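MODULE 3: LOOKING AFTER THE ARM AND GRIPPER
Julville Cell – handout for the practical

Read this before your bench session and bring it with you. You'll want to scribble on it! The cell looks complicated the first time you walk up to it, but the daily care is simple and really satisfying once you get the hang of it.

What we mean by "the cell"

The arm, its gripper, the wrist camera, the head camera, the white table and the white panels behind it. The controller lives under the bench in the grey Stestik cabinet. Log entries go in the Xaba folder under machine number 2113, and please use that number every time. Last term's class wrote "the arm" on every sheet and we had a dreadful time sorting it out.

Start-up checks

Press the stop button first, then power the cabinet. Leave the stop pressed while you do the rest.

Run your hand along the cables from the wrist back to the base. You're feeling for flat spots, stiff sections and ties that have crept. A cable that goes tight when the wrist rolls will fail from the inside long before the jacket shows anything.

Check the two small screws at the base of the fingers, one on each side. Fit the driver squarely and test for movement. If one turns, take it out, clean it, put one drop of Cliralen threadlocker on the thread and refit it. One drop! More than that creeps into the slot and you'll spend your afternoon picking it out.

Wipe the fingers with a dry cloth. Scuffs on the plastic are normal and don't need reporting. A crack, or a chip at the tip, does.

Release the stop, home the arm, then open and close the gripper 3 times with nothing between the fingers. Listen as well as look. A healthy gripper makes the same noise on each stroke.

The handling check

Now the fun part. Lay out a mix of soft and hard things with plenty of bare table between them, and work through them one at a time. The soft ones teach you the most. Netting squashes and snags, plush gives way and then springs back, and a smooth tube or bottle shows up a misaligned finger straight away.

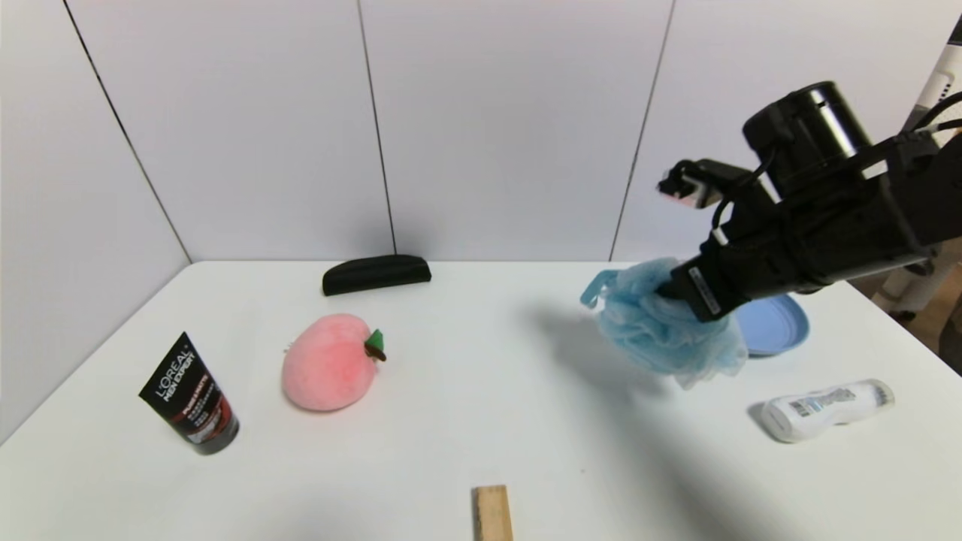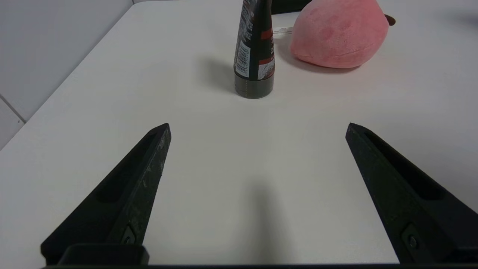 Pick each item up, hold it just clear of the table, set it down and let go. Watch the release closely. If the item drags sideways as the fingers open, one finger is moving ahead of the other – go back to the screws before you touch anything in software.

With netting, open the gripper fully before you lift away. Threads love to catch at the finger bases, and a caught thread pulled hard can shift a finger pad. If you do snag one, press stop and free it by hand.

Keeping the cameras honest

Clean both lenses with the lens cloth from the drawer, never the one you used on the fingers. Then check the wrist view: both fingertips should be in it, with clear table showing between them when the gripper is open. If a tip has wandered out of view, the camera bracket has slipped. Loosen it, nudge it, tighten it, and redo the calibration routine. The routine takes 19 poses and it's worth watching all the way through at least once, it's a lovely bit of motion.

Wipe the table too. Dust and smudges on a white surface confuse the vision software more than you'd expect, and so does glare, so leave the overhead lamps on the soft setting.

Shutting down

Park the arm, open the gripper, press stop, power off the cabinet. Put the test items back in the tub and fill in the log.

For next session

Work in groups of 2. Bring your completed start-up sheet and a short note on the worst release you saw, with what you checked and what you changed. Closed shoes, hair tied back, no lanyards at the bench.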